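식기 건조

식기 건조(食器乾燥)는 설거지를 마친 그릇과 수저, 조리 도구에서 물기를 없애는 일이다. 가정에서는 건조대에 세워 자연히 말리는 방법, 마른 천으로 닦는 방법, 전기 식기 건조기나 식기세척기의 건조 기능을 쓰는 방법이 쓰인다.
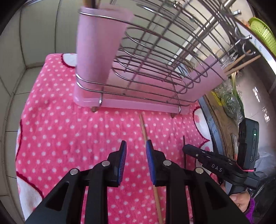 개요

설거지는 세척, 헹굼, 건조의 순서로 이루어진다. 건조는 가장 오래 걸리는 단계지만 사람의 손이 가는 시간은 가장 짧다. 헹군 그릇의 표면에는 얇은 수막과 물방울이 남고, 이 물은 일부가 중력에 따라 흘러내리며 나머지는 공기 중으로 증발한다. 그릇을 세우거나 기울여 놓으면 흘러내리는 물의 비율이 커져 증발시켜야 할 물이 줄어든다.

건조가 덜 된 그릇을 포개어 수납하면 맞닿은 면에 물이 갇힌다. 이 상태가 오래가면 냄새가 나고, 나무나 대나무로 된 도구에는 곰팡이가 생길 수 있다. 철제 조리 도구는 녹이 슨다. 수돗물에 녹아 있던 칼슘과 마그네슘은 물이 마르면서 흰 얼룩으로 남는데, 유리잔과 스테인리스 식기에서 눈에 잘 띈다.

한국어에서는 말리는 기구를 흔히 식기 건조대라고 하며, 물 빠짐을 강조하여 물빠짐대, 설거지대라고 부르기도 한다. 전기로 열이나 바람을 내는 것은 식기 건조기로 구별한다. 매장이나 광고에서는 두 말이 섞여 쓰이는 경우가 있다.

역사

전기 기구가 보급되기 전에는 그릇을 소쿠리나 채반, 나무 선반에 엎어 두었다. 한국의 전통 부엌에서는 씻은 그릇을 담아 물을 빼는 데 대나무나 싸리로 엮은 소쿠리를 썼고, 물기가 빠진 그릇은 살강에 올려 두었다. 살강은 부엌 벽 중턱에 가로질러 드린 선반으로, 대나무 따위를 발처럼 엮어 만든 것은 틈으로 물이 떨어지고 바람이 통했다. 놋그릇은 물기가 남으면 얼룩이 지므로 마른행주로 닦아 두는 일이 많았다.

유럽의 농가에서는 접시를 세로로 끼우는 나무 선반을 벽에 걸어 썼다. 일부 지역에서는 이 선반이 보관장을 겸하여, 그릇을 꺼내 쓰고 씻은 뒤 다시 같은 자리에 꽂았다. 20세기에 들어 개수대가 붙박이로 설치되면서 개수대 옆에 경사진 물받이 면을 두는 형식이 널리 퍼졌다. 핀란드에서는 개수대 위 찬장의 바닥을 없애고 철망 선반을 넣은 건조 찬장이 20세기 중반부터 주택에 보급되었으며, 지금도 흔히 볼 수 있다.

한국에서는 입식 부엌이 보급되면서 개수대 위쪽 벽에 다는 선반형 건조대와 조리대 위에 놓는 바구니형 건조대가 함께 쓰이게 되었다. 초기에는 철사에 플라스틱을 입힌 제품이 많았으나 피복이 벗겨진 자리에 녹이 스는 문제가 있어 스테인리스 제품의 비중이 커졌다.

건조의 원리

증발 속도는 공기의 온도와 상대 습도, 바람의 세기, 젖은 면의 넓이에 따라 달라진다. 같은 양의 물이라도 넓게 퍼진 수막은 한곳에 뭉친 물방울보다 빨리 마른다. 헹굼 보조제는 물의 표면 장력을 낮추어 물방울이 맺히지 않고 얇게 흘러내리게 하는 것으로, 식기세척기에 주로 쓰인다.

그릇 자체의 온도도 영향을 준다. 뜨거운 물로 헹군 도자기는 열을 오래 품고 있어 표면의 물이 빨리 증발한다. 플라스틱 그릇은 열용량이 작고 표면이 물을 튕겨 내는 성질이 있어 물방울이 남기 쉽다. 식기세척기를 돌린 뒤 도자기는 말라 있는데 플라스틱 용기만 젖어 있는 것은 이 때문이다.

컵을 평평한 면에 엎어 놓으면 안쪽 공기가 금세 수증기로 포화되어 증발이 멈춘다. 바닥이 철망이거나 골이 파인 경우에는 공기가 드나들 수 있어 이런 현상이 줄어든다. 굽 안쪽이 오목한 그릇은 엎었을 때 굽에 물이 고이므로 비스듬히 놓는 편이 낫다.

건조대의 종류

바구니형
철망이나 플라스틱으로 된 바구니에 접시꽂이와 수저통을 갖춘 것이다. 조리대 위에 놓으며 아래에 물받이 쟁반을 둔다. 값이 싸고 옮기기 쉽지만 조리대의 면적을 차지한다.

다단형
바구니를 위아래로 쌓은 것으로, 2단이 가장 흔하다. 위 칸의 물이 아래 칸의 그릇에 떨어지는 것을 막기 위해 칸마다 물받이를 넣기도 한다. 무게 중심이 높아지므로 무거운 냄비는 아래 칸에 둔다.

개수대 걸침형
개수대의 양쪽 가장자리에 걸쳐 놓는 것으로, 물이 곧바로 개수대로 떨어진다. 막대를 발처럼 이어 말아서 치울 수 있는 제품과 길이를 조절하는 제품이 있다. 개수대를 쓸 때 걷어야 하는 불편이 있다. 개수대 전체를 다리로 넘어서는 대형 제품도 있으며, 이 경우 수전의 높이와 상부장까지의 간격을 미리 재어야 한다.

벽걸이형
벽이나 상부장 밑에 고정한다. 조리대를 비워 둘 수 있으나 설치한 뒤에는 위치를 바꾸기 어렵다. 벽면 재질에 맞는 고정 나사를 써야 하고, 흡착판만으로 고정하는 것은 젖은 그릇의 무게를 견디지 못하는 경우가 있다.

찬장형
상부장 안에 철망 선반을 넣은 것이다. Bisgaard의 찬장형 건조대는 안쪽 너비가 122cm이며 접시용과 컵용의 철망 선반이 따로 들어간다. 문을 닫으면 그릇이 보이지 않지만 아래가 막힌 찬장에서는 물받이를 자주 비워야 한다.

건조 매트와 천
흡수력이 있는 매트나 천을 조리대에 깔고 그릇을 올려놓는 방식이다. 극세사, 면, 규조토, 실리콘 등이 쓰인다. 천 매트는 물을 머금으므로 쓰고 나서 널어 말려야 한다. 규조토 매트는 물을 빨리 빨아들이지만 충격에 약하고, 기름이 배면 흡수력이 떨어진다. 실리콘 매트는 물을 흡수하지 않고 돌기 사이로 공기를 통하게 한다. 설거지 양이 적은 가정에서는 건조대를 두지 않고 매트만 쓰기도 하며, 건조대 밑에 깔아 떨어지는 물을 받는 용도로도 쓴다.

재질

건조대의 재질로는 스테인리스강, 도장 강철, 알루미늄, 플라스틱, 나무가 쓰인다. 스테인리스강은 녹에 강하지만 등급에 따라 차이가 있고, 염분이나 염소계 표백제가 오래 닿으면 점 모양의 부식이 생길 수 있다. 용접 부위는 다른 곳보다 녹이 먼저 나타난다. 도장 강철은 색을 고를 수 있는 대신 그릇이 부딪치는 자리의 도막이 벗겨진다. 알루미늄은 가볍고 붉은 녹이 슬지 않으나 긁힘에 약하다. 나무 건조대는 그릇에 흠을 내지 않지만 늘 젖어 있으면 변색되고 갈라지므로 통풍이 되는 곳에 두고 주기적으로 기름을 먹인다.

전기 식기 건조기

전열선으로 데운 공기를 송풍기로 내부에 돌리는 가전제품이다. 뚜껑이나 문이 달려 있어 먼지가 앉지 않고, 건조가 끝난 뒤에는 그대로 보관함으로 쓰인다. 가정용은 조리대 위에 놓는 것과 상부장에 매다는 것이 있다. 자외선램프를 함께 단 제품도 있으나 자외선은 빛이 직접 닿는 면에만 작용하며, 겹쳐 놓은 그릇의 뒷면에는 효과가 없다.

소비 전력은 제품에 따라 차이가 크다. 소형 제품인 Enov의 탁상용 건조기는 정격 소비 전력이 200W이고, Meteck의 제품은 열을 쓰지 않고 바람만 내는 송풍 모드를 따로 두었다. 온풍 건조는 플라스틱 용기를 변형시킬 수 있어 내열 온도를 확인해야 한다. 나무 도마와 칠기는 급하게 마르면 갈라지거나 칠이 들뜰 수 있으므로 넣지 않는다.

식기세척기의 건조 방식으로는 내부의 잔열로 물을 증발시켜 벽면에 맺히게 하는 응축식, 외부 공기를 불어 넣는 송풍식, 운전이 끝나면 문이 저절로 조금 열리는 자동 문열림식이 있다. 수분을 흡착하는 광물인 제올라이트를 쓰는 방식도 있다.

품목별 건조

접시는 사이를 띄워 세운다. 크기가 다른 접시를 섞어 꽂으면 큰 접시가 작은 접시를 가리므로 큰 것부터 한쪽으로 차례로 꽂는다. 밥공기와 국그릇은 비스듬히 엎는다.

숟가락과 포크는 수저통에 꽂을 때 음식이 닿는 쪽을 위로 한다. 수저통 바닥에 물이 고이는 경우가 많아 구멍이 뚫린 것을 쓰는 편이 좋다. 나무젓가락과 대나무 젓가락은 물을 흡수하므로 오래 담가 두지 않으며, 씻은 뒤 마른 천으로 한 번 닦고 서로 겹치지 않게 눕혀 말리기도 한다. 옻칠을 한 젓가락은 직사광선을 피한다. 금속 젓가락은 마른 천으로 닦으면 물 얼룩이 남지 않는다.

유리잔은 엎어 두어 물을 뺀 다음 보풀이 적은 천으로 닦는다. 다리가 긴 포도주잔은 전용 걸이에 거꾸로 걸어 말리며, 닦을 때 다리와 몸통을 반대 방향으로 비틀면 부러질 수 있다.

칼은 씻은 즉시 닦는다. 탄소강 칼은 짧은 시간에도 녹이 슬 수 있다. 여러 사람이 쓰는 부엌에서는 칼을 다른 식기와 함께 건조대에 두지 않는 것이 안전하다. 무쇠 팬은 불에 올려 물기를 날린 뒤 기름을 얇게 바른다. 도마는 양면에 바람이 닿도록 세우고, 나무 도마는 나뭇결이 위아래로 향하게 놓는다.

보온병과 텀블러는 입구가 좁아 안쪽이 더디게 마른다. 뚜껑의 고무 패킹은 분리해서 따로 말린다. Guten의 병 건조대처럼 막대에 병을 거꾸로 꽂는 기구는 병 안으로 공기가 드나들 틈을 만들어 준다.

행주 사용

행주는 식기용과 조리대용을 나누어 쓴다. 마른행주로 닦으면 건조 시간이 짧아지고 물 얼룩이 줄지만, 젖거나 더러운 행주를 쓰면 씻은 그릇에 세균이 옮을 수 있다. 식기용 행주는 젖으면 곧바로 새것으로 바꾼다. 면과 마가 널리 쓰이며, 마는 물을 잘 빨아들이고 보풀이 적어 유리 제품에 알맞다. 새 면 행주는 풀기가 남아 있어 한두 차례 빨아야 흡수력이 나온다. 섬유 유연제는 섬유 표면에 막을 만들어 흡수력을 떨어뜨린다.

관리와 위생

건조대에서 오염이 가장 심한 곳은 물받이와 수저통이다. 고인 물에는 미끈거리는 막이 생기는데, 이는 미생물이 모여 만든 생물막이다. 물받이는 날마다 비우고 2주에 한 번은 건조대를 분해하여 주방 세제와 솔로 닦는 것이 권장된다. 흰 물때는 구연산을 푼 물이나 식초로 제거한다. 산성 세제와 염소계 표백제를 함께 쓰면 유독한 염소 기체가 발생하므로 섞지 않는다.

여름철에는 습도가 높아 자연 건조가 더디다. 창을 열거나 환기팬을 돌리면 시간이 줄어든다. 건조대를 가스레인지 가까이에 두면 기름 입자가 그릇에 앉는다. 마른 그릇은 건조대에 쌓아 두지 않고 찬장으로 옮긴다.

업소에서의 건조

단체 급식소와 음식점에서는 고온수로 헹군 뒤 자체의 열로 말리는 방법이 일반적이다. 많은 양의 식판과 컵은 열풍 소독고에 넣어 건조와 소독을 함께 한다. 소독고 안에서도 그릇이 지나치게 겹치면 열풍이 닿지 않으므로 간격을 둔 전용 선반을 쓴다. 스테인리스 식판은 포갠 상태로 넣으면 맞닿은 면에 물이 남는다.

같이 보기

설거지
식기세척기
행주
살강
찬장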